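Section 3: Setting up the open day demonstration

Use this section with the Tretik cell in the Hollaser workshop. Carys Harries holds the key to the control cabinet and signs visitors in. Allow 27 minutes from power-up to the first group.

3.1 Placing the computer

1. Clear the slatted table of tools and paper.
2. Take the side panel off the tower and lay the tower on its side, open side up.
3. Put the grey fixture tray to the left of the tower.

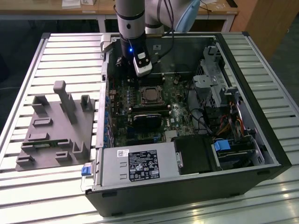
Figure 3. Arm over the open tower, with the fixture tray alongside.

4. Check that no loose cable crosses the processor socket.

Caution: The tower must be unplugged from the mains before the arm is switched on.

3.2 Bringing the gripper to the socket

5. Load the Semaan program and set the speed to 8 per cent.
6. Jog the arm over the board, then lower it in small steps. Watch the wrist camera view on the visitors' screen.

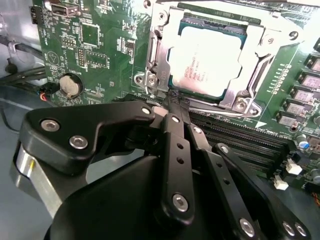 Keep one hand on the stop button for the whole of this step. Visitors tend to lean in when the fingers get close to the processor, so ask them to stay behind the floor line and use the screen.

7. Stop short of the socket and invite questions. The usual one is about thermal paste – point out the pale layer on top of the processor.

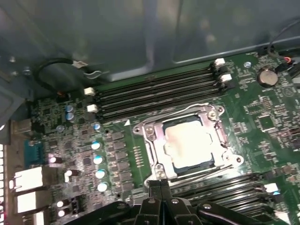
3.3 Between groups

8. Raise the arm until the gripper is clear of the case, then pause the program.
9. Look over the board and the tray before the next group comes in.

Note: If the screen shows fault 106, press Reset once and wait for the Rerkau controller to restart.
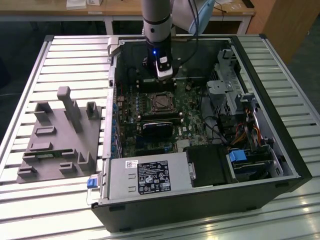 Do not move the tower once its position has been taught. If it gets knocked, go back to step 2 and teach the position again. Groups can wait in the corridor – the talk in Section 4 may be given there first.

Sheet revised 6/28/22.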